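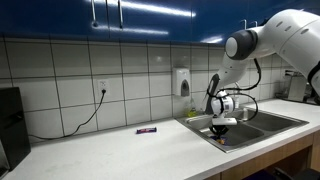 Feltholm Kitchens & Worktops

About us

Family firm, still in the same unit behind the station at Orkau. Kitchens, utility rooms, the odd boot room. We measure, we order, we fit, we sweep up. Then we come back in a month and check the doors.

Started out as a worktop cutting shop. One saw, one van, a lot of dust. People kept asking if we could fit the sink too, then the cupboards under it, then the whole lot. So now it's the whole lot. The saw is still going. The van isn't.

What we do

Full kitchens, supply and fit
Worktops only, if your cupboards are fine (they often are)
Sinks and taps swapped
New doors on old units
Repairs to hinges, drawers, plinths, end panels

What we don't do: extensions, knocking through walls, gas. We can pass you on to people for all of those. Electrics we sub out to the same firm every time, and their cost goes on our quote so you only get the one bill.

The showroom

Small. Ten minutes' walk from the market square, parking at the side, mind the kerb. Three full displays downstairs, door samples and handles up the stairs. Bukus is our plain flat-fronted range, comes in 32 colours, most people pick white or the green. Kushnir is the framed one, painted, takes longer to arrive. Please open the drawers, that's what they're for. Children welcome, there is a box of offcuts to build with and it gets used by grown ups as well.

Open from 9 till 5, Saturdays till 1. Shut Tuesday, that's when we're all out measuring. Closed for two weeks in August. Phone goes to the answer machine then and we do listen to it, just not quickly.

How it works

Come in or ring. Bring rough sizes if you have them, back of an envelope is fine. We'll do a drawing and a ballpark price while you wait, no charge.

If you like it we come out and measure properly. Takes an hour or so, more in old houses where nothing is square. Survey is £32 and comes off the final bill if you go ahead.

Then a fixed quote. It stays fixed unless you change your mind on something, in which case we write the change down and you sign it. Deposit is 10 per cent. Rest on completion, when you're happy with it.

Fitting is normally a week. Worktops in stone add a second visit, they get templated once the units are in. You'll be without a sink for a day or two in between, so plan some takeaways. We can rig up a temporary tap and bowl if you ask before hand.

Delivery and small jobs

Free delivery in Orkau and the villages on the river side. Further out is charged by the mile. Minimum charge for small jobs is £510 with a worktop, a lot less for a hinge. Just ask.

Guarantee

Our fitting, 10 years. Doors and units carry the makers own guarantee, papers handed over on the last day in a plastic wallet. Keep the wallet! We have copies but finding them is another matter.

1,000 kitchens fitted so far, the thousandth was a galley one over a bakery. Lovely smell, terrible stairs.

Working here

Usually after a fitter, sometimes a trainee. Driving licence needed, own hand tools for fitters. Drop a letter in or speak to whoever is on the desk. No agencies please.

Prices on this page include VAT. New brochure is at the printers, leave your adress at the desk and we'll post you one.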